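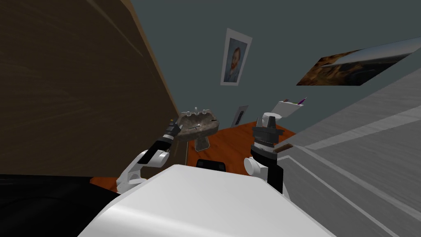 Sitdale Home Water Savings Program
Progress report to the Besson Fund, period ending May
Prepared by Tanveer Ghauri

Summary

The grant pays for low-flow fittings and a billing alert service in rented homes. We have now signed up 387 households out of the 2,247 we wrote to. The application called that kind of response "strong." I would call it weak, and I doubt the second mailing will change it much.

Fittings

Grudeo delivered the faucet inserts and shower heads four weeks late. Installation is going faster than planned, mostly because there are fewer homes to visit. Tenants like the shower heads less than the faucet inserts. Several have asked for the old ones back, and I expect more have swapped them without asking. Until we go back and check, please treat "installed" as meaning installed on the day of the visit.

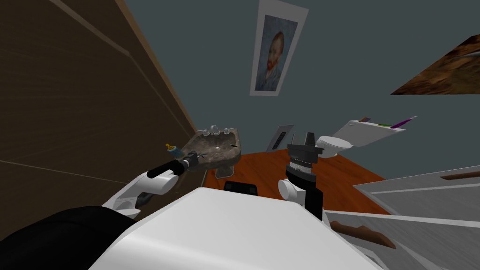 Small bathroom with a stone-textured sink.

Savings so far

Starneo's dashboard shows a clear drop in use. I am not ready to repeat its figure here. The comparison is with last summer, when people were watering yards, and two of the larger buildings share a single meter, so nobody can say which apartments saved what. We have asked for the raw readings and have been sent charts instead - attractive ones.

A fair test needs homes that got no fittings. The utility has agreed in principle to share readings for a matched group. We have nothing in writing yet.
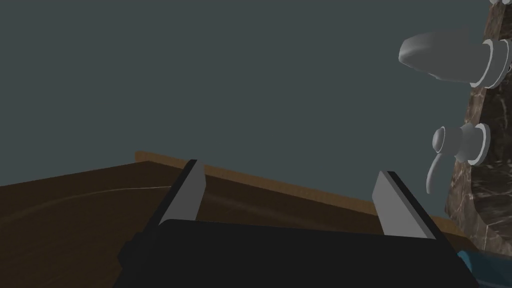

Open gripper with a wooden surface beyond it.

Billing alerts

The leak alerts may be the better half of the program. A tenant who gets a text about a running toilet tends to call the landlord, and the landlord tends to fix it. Whether that goes on after the free period ends is anyone's guess.

Spending and next steps

Spending is under budget, again due to low sign-up. I would prefer to hold the unspent money until the matched readings arrive. Starneo has proposed using it to extend its contract, and I do not support that on present evidence. Return visits to check fittings start next month.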